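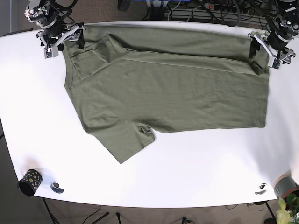 14 Jun 2018
Bultorcombe burial register, bench 2. Continues from the last entry on the boards and spine.

Text block is out of the old case and the first four gatherings are surface cleaned. Smoke sponge only, worked from the gutter outward. The fore-edge dirt on gathering three is greasy and did not shift. Left it. Eraser crumbs tested at the tail margin of the blank leaf and they raised the nap, so no crumbs anywhere near writing.

Ink is iron gall through most of the book, with a change to something bluer and thinner when the second clerk takes over. Bathophenanthroline strips on six leaves from the first hand: pale pink on four, strong pink on the two with the heaviest headings, nothing on the second clerk. No water on the first hand until this is settled. Tears there get remoistenable tissue with gelatin, as little damp as will make it hold. The second clerk's leaves can have wheat paste.

The Elesard adhesive film is out. I ran the test strip from last week under the lamp again and it has a slight shine at the edge that was not there when it went down. It may be harmless but this is a book the congregation still opens for dates and I would like to be able to take a repair off again. Remaining film goes back in the drawer, labeled.

Coetzee sent the calf. Two skins, one good, one with a vein running straight through where the spine piece would come. Cut the good one. Pared to thickness at the turn-ins and stopped there. The original spine leather is mostly powder but the title label lifted in one piece and can be set back over the new calf.

Transcription side, for the Dukus index.

The register has 931 entries. All are now keyed once, from the scans. Each entry should have name, father's name, Hebrew date of death, civil date of burial, and plot. In practice the first clerk often gives the Hebrew date only, the second gives both, and both of them skip the plot when the family already had a row. Empty fields are keyed as empty. Please do not fill a plot from the cemetery plan at this stage. Plan and register have to stay separate sources until they are compared.

I ran the date check. It converts the Hebrew date of death and flags any entry where the civil burial date comes before it or more than three days after. It flagged 35. I have been through all of them against the scans:

13 are keying errors, almost all dalet for resh or the reverse. The first clerk makes the corner of the dalet very soft. In the day of the month it can only be dalet, resh being 200, so those should never have been keyed wrong and I have added a rule that rejects it. In the year it has to be read by eye. He writes the year without the thousands, so a resh belongs directly after the tav through his whole run, and a dalet there is always our mistake.

A second group is he read as chet. This is worse, as five and eight are both good days of the month and the check only catches it when there is a civil date to compare. For Hebrew-only entries we have no protection at all. Those need a second keying by someone who has not seen the first.

The rest are in the book as written. Several fall in the weeks of the new year, where the clerk has gone on using the old year into Tishrei, the same way people do with checks in January. All of these have civil dates in September or October. Key as written, put the corrected year in the note field, and never overwrite.

Then the evening deaths. The second clerk is careful: where a death came after dark he writes the Hebrew date of the new day and adds a word for night. The first clerk does not add anything, so a one-day difference in his entries may be an evening death or may be a slip. The three-day window hides this. I considered narrowing it and decided not to, as burial was put off for Sabbaths and holidays and a narrow window would flag half the book.

Adar is the open question. The families use this index to find the day to say kaddish, so what comes out the far end matters more than usual. Where the death was in a plain year, the index has to decide which Adar to show in a leap year. Where it was in a leap year the clerks mostly write first or second, but there are entries that say only Adar in years that had two. My proposal was to show First Adar for the plain-year deaths, that being the usual Ashkenazi practice and the congregation being Ashkenazi as far as the minute book goes, and to print the bare entries with a question mark.

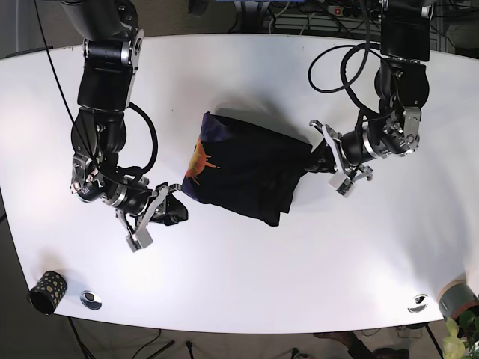 Petrică Moldovan objects to the index choosing at all. The register records a death and the anniversary is a ruling, he writes, and some families in the book came from places with a different custom, or keep both months. His suggestion is to print the date exactly as the clerk gave it and leave the anniversary column off the public version. He also points out that 30 Cheshvan has the same problem in years when the month has only 29 days, and that my script moved those to 1 Kislev without leaving any note that it had done so.

Checked, and he is right about the script. It does move them. Three entries affected. I have turned that off and the output now stops with a message.

On the column I am half persuaded. The request from Bultorcombe was for a list they could read out each week, and a list without anniversaries does not do that. Possible compromise: two outputs, the plain index as he describes and a separate working list for their rabbi, with every decided case marked and the rule given at the top. Will write to them before doing more. No dates go out until they answer.

To do:
Second keying of Hebrew-only entries, first clerk, starting at gathering two.
Bare Adar entries, pull the scans at full size. At least one has a mark after the word that could be a worn abbreviation - raking light on the original before the gathering is resewn.
Gelatin tissue, make a fresh sheet. The old one has curled.
Ask Coetzee to take back the veined skin.
Sewing supports: linen tape, same width as the old ones. Old stations are sound and can be reused except the kettle at the tail, which has torn through on the outer gatherings and needs guarding first.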